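Workshop notebook, August, 4:30 pm
Bedding care, sleeping mats

Started on the Salano bamboo mat after lunch. Tile mat, small rectangles strung in rows. Weighed dry on the floor scale, then laid over a sheet for the heat test. Bare mattress gave odd readings last month, so sheet under mat from now on.

Wipe-down: white cloth, wrung hard, 72 ml water in total. Worked along the rows first, then across. Across is worse. The cloth catches at the joins and bunches up. Hillidora cleaner diluted per the bottle, no residue felt by hand.

Drying with window open: 22 minutes to touch-dry at the center, longer at the folds. The Haque mat (281 tiles in the test strip) took up to twice that in July, but the room was more humid.
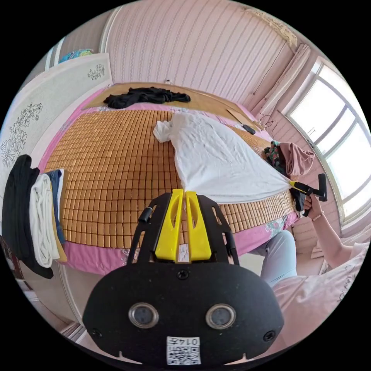

Cord tension still to check. Kernix replacement cord is on order, 840 cm, enough for one full edge plus spare. Do not fold the mat along the rows until that is done. Roll only, tiles outward.

Next: repeat with the cloth folded flat in quarters, same water, along the rows only.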